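3. Method

The project looked at how much cardboard a small town puts out for collection, how much of it is fit for recycling, and whether a clearer leaflet would change what people do. We chose Prolbridge because it has one collection round for the whole town and the crew empties everything at the Taltgate depot, so the material could be weighed before it was mixed with anything else.

We asked 100 households to take part and 80 agreed. Each was given a bag for cardboard only and asked to use it for the whole of August. Half the households received the council's usual leaflet. The other half received our version, which used shorter sentences and listed the items people most often get wrong, such as pizza boxes, drinks cartons and padded envelopes.

Bags were picked up every Thursday and sorted by hand into clean corrugated board, clean flat board, soiled board and things that should not have been there. We weighed each pile on a platform scale and wrote the figure on a paper form, which was typed up the same evening.
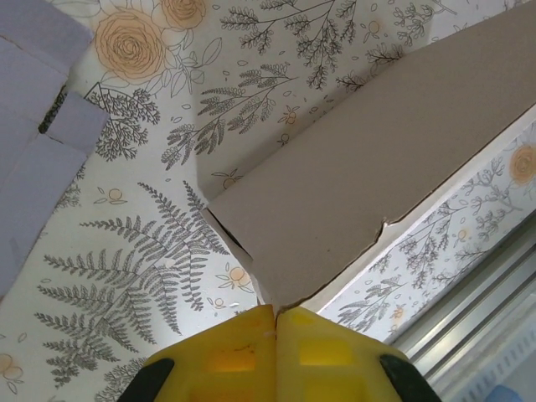 Tape was the first problem. We had planned to count taped board as clean, but the depot staff told us that heavily taped pieces go in with the rejects. After the first week we changed the form and added a column for tape. The first week's figures have been left out of the tape results, though they are included in the totals.

4. Results

In total we sorted 3766 items over the month. Corrugated board made up the largest share by weight in every week. The households with our leaflet put fewer cartons in the bag, but there was no clear difference for pizza boxes. Several people wrote on their feedback slips that they thought a greasy box was fine as long as the food had been scraped off.

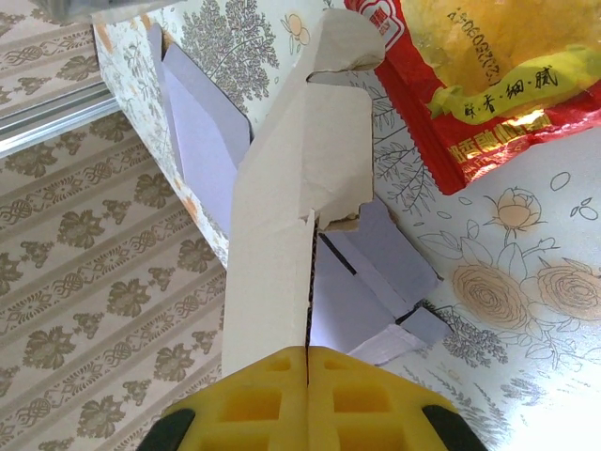

Size also mattered more than we had expected. Large boxes that had been left whole filled the bag quickly, and some households then put the rest of their cardboard in the general bin. We only know this from the feedback slips, as we did not look in any other bins. Of the slips returned, 30 mentioned running out of room.

5. Limits of the study

August is a poor month for this kind of work. Some families were away for part of it, and the parcels that come before Christmas were missing altogether. The households also knew they were being studied, and may have taken more care than usual.
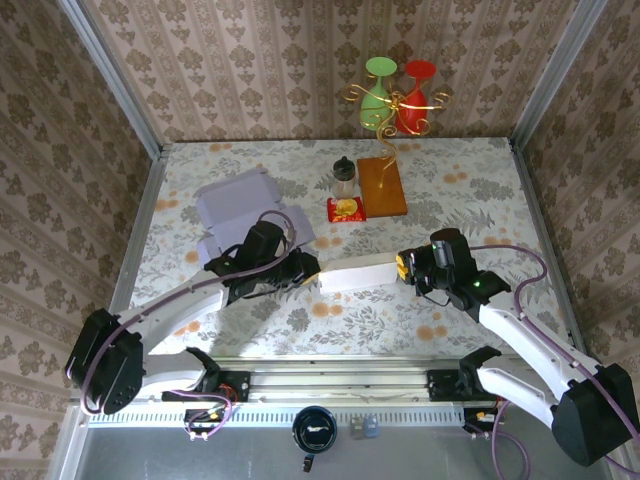
Fig. 3. White block held at both ends above a floral tablecloth.

We would repeat the work in winter, with a larger bag and the tape column on the form from the start. It would also be worth asking people to flatten their boxes, which neither leaflet did.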